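Pulling processors with the wrist camera only

11 May 2022

Most of February went into the same few square inches of an old Dell desktop. Branislav Michalík and I wanted to know if a policy trained on wrist camera views alone could handle a processor, both taking it out of the socket and putting it back. The project is called Drurutik, and this is the part of it I can write up.

We recorded 30 demonstrations by hand control and trained on those. The network gets the wrist picture and the finger opening, and gives back a small motion. No overhead view and no force sensor. The hard part is the last bit of travel, when the fingers have to come down on either side of the chip without touching the load plate.
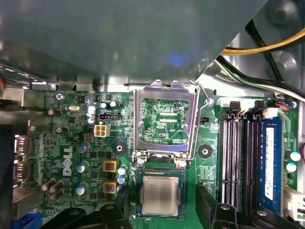

Why not use a fixed camera as well? We tried one first, and the power supply and the arm blocked it for most of the approach, so it added very little.

The angle of the wrist turned out to matter more than the network size. Our first demonstrations all came in from one side, and the policy fell apart when the case was rotated on the table. Branislav recorded the second half with the case turned different ways - slow work, but it helped more than anything I did to the code.

Large labels and bare metal inside the case also gave us some trouble. The policy seemed to use them as landmarks, so we began masking random patches of each picture during training.

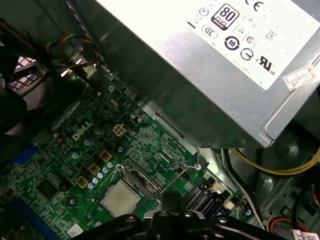 What still goes wrong

Glare, mostly. When a patch of light lands on the board near the socket, the motion gets jerky and the fingers tend to stop short. We trained for 900 epochs and the last stretch made no difference to this. Ctibor Beneš suggested changing the brightness at random in training, and I have 2 versions of that waiting to be run.
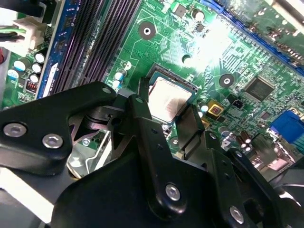 2 min read

The other open problem is the lever. We left it out of the task and moved it by hand between runs, which makes the result smaller than I would like. Ctibor thinks six more sessions would cover it. I think it needs its own policy, and I'll start there once the brightness runs are finished.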